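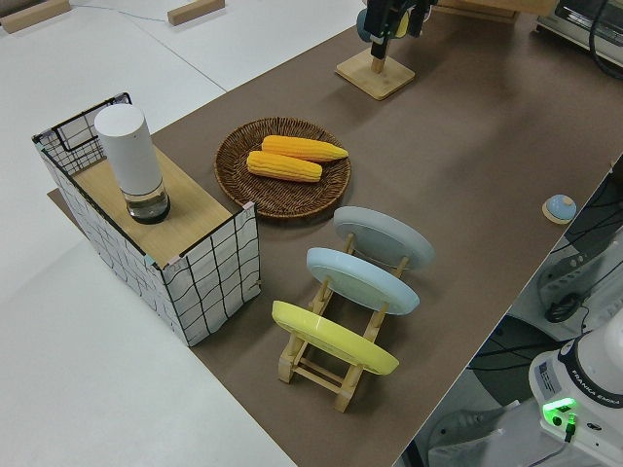
4.2 What candidates promise and what councillors table

A pledge made on a doorstep is easy to praise and hard to follow, and it was a real pleasure to find a town where both ends of the story survive on paper. Rurkham kept every leaflet handed in to its returning officer, along with the full text of each motion put to the council afterwards. We read over 400 leaflets and matched them by hand with the motions. Housing repairs came up more than any other subject, and the wording was often wonderfully exact, down to the street and the stairwell. 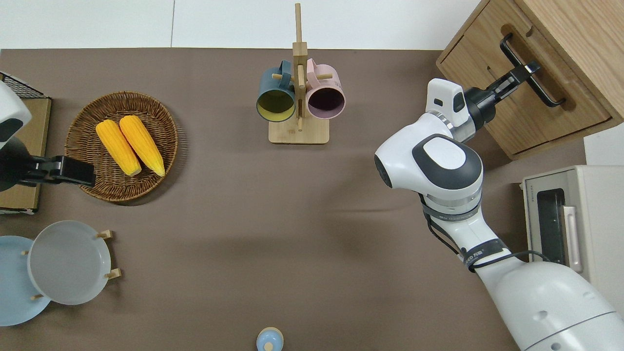
Forkadar gave us a very different picture. Its candidates wrote in broad terms -- "a fair town for all" is a typical line -- and only 12 of the motions we read could be tied to a leaflet with any confidence. Yet the councillors there spoke far more freely in debate, and some of the clearest statements of support for tenants came from people whose leaflets had never mentioned them. Aoun's earlier coding scheme would have missed these speeches altogether, so we added a third source, the minutes.

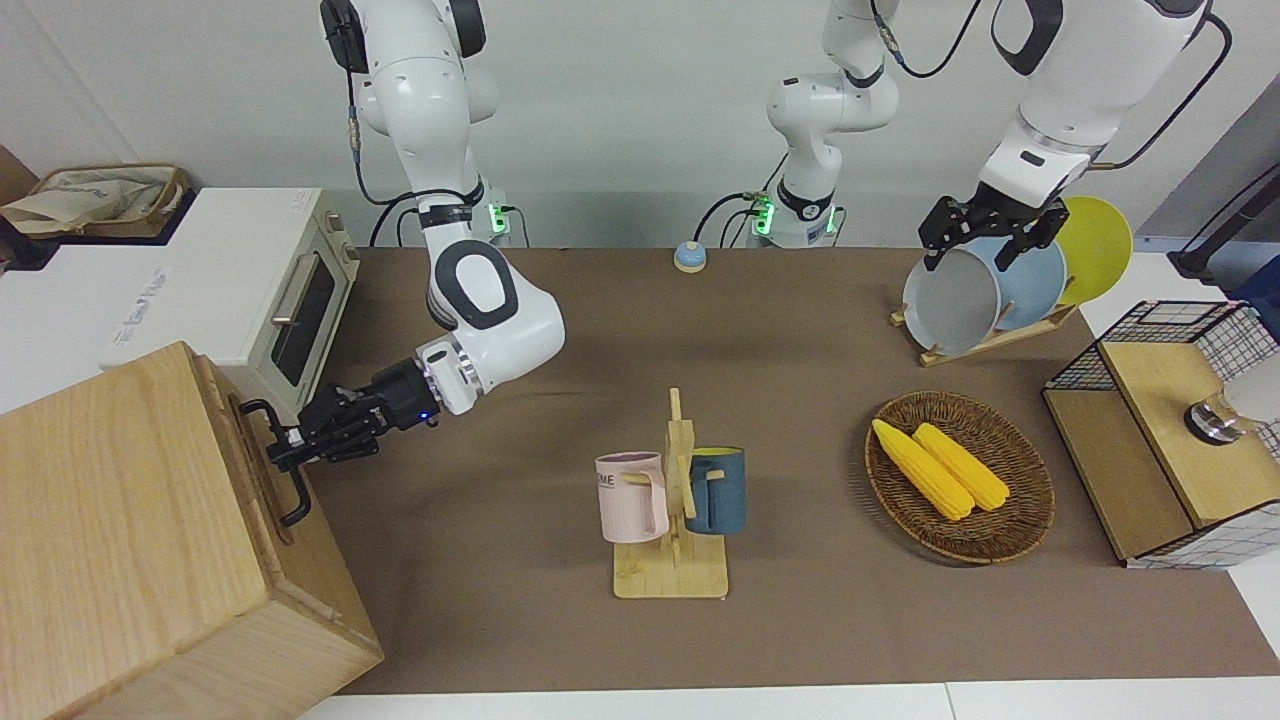 The minutes changed our reading of Rurkham too. Seven councillors who had backed the tenants' charter in print later voted to delay it, and all seven explained themselves at length in the chamber. Their reasons are fascinating! Most did not drop the pledge; they argued over its order in the budget, and two of them brought it back the following January in a stronger form. A simple count of kept and broken promises would have put them on the wrong side of the line.
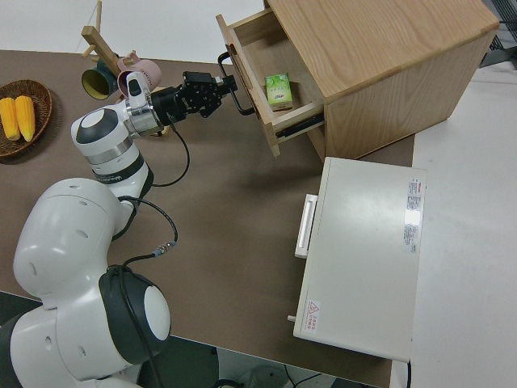
Figure 3. Robotic arm with a two-fingered gripper at a light oak cabinet, top drawer open.

We therefore scored each pledge on a scale from 0 to 100, using the leaflet, the motion and the minutes together. Ghassan Aoun and a second reader scored the Forkadar papers separately and then compared notes, and the few cases they could not settle are left out of the tables in Section 5.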